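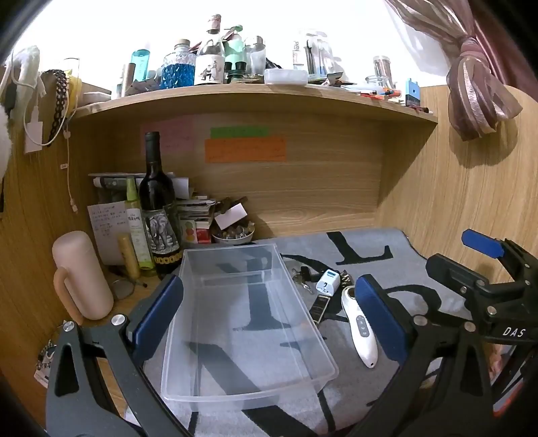

Gonçalo Torres wrote to me after my last column to say that a rule against tidying up is the silliest rule he has ever seen in a work manual, and that any grown adult should be allowed to clear a desk before doing a job on it. I have some sympathy. I also think he's wrong, and I have a whole page to say so.

The rule is number 5 of the 16 in the Zornwood handbook for people who record household chores with hand-held grippers, so that robots may one day do the chores in their place. It reads: "Leave the surface as you found it." The bottles stay. The sticky notes stay. Whatever is piled in the corner goes on being piled in the corner.

Torres calls this a rule for slobs. I'd call it the only one of the 16 written by someone who has lived in a house. Most of the others come from the Drerkine guidelines, which were plainly drafted by people whose desks hold one pen. Drerkine wants a "neutral working area." I have visited many homes and never been shown to the neutral working area.

A robot that has learned to put keys in a box on a bare white table has learned something, I suppose. Send it to my sister's place and it will meet an elephant on a wine label and a rug with writing all over it, and we'll see how neutral it feels.

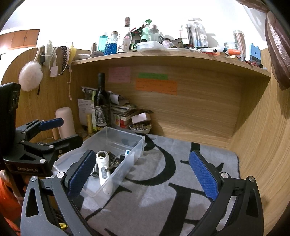

Keys and a small white device in the clear box, with the rest of the desk in attendance.

I do part ways with Zornwood on rule 9, which says a failed try should be thrown out and done over. Fine for a cooking show. But Andcombe, which sends its people the same handbook with a different cover, keeps the fumbles and marks them as fumbles, and that seems to me the more honest habit. If 267 recordings out of 300 went well, I want to know about the other 33 before anything with a motor gets near my glasses.

And somebody should write the rule that's missing, the one about asking. People live among these shelves. A handwritten note on the wall might be a shopping list or might be a good deal more private, and the handbook spends a full page on charging batteries and not a line on reading other people's notes. Sampaio added such a line to its own copy in January — two sentences, no diagram. I'd like to see it copied, cover and all, by the other two.

Torres may clear his own desk whenever he likes.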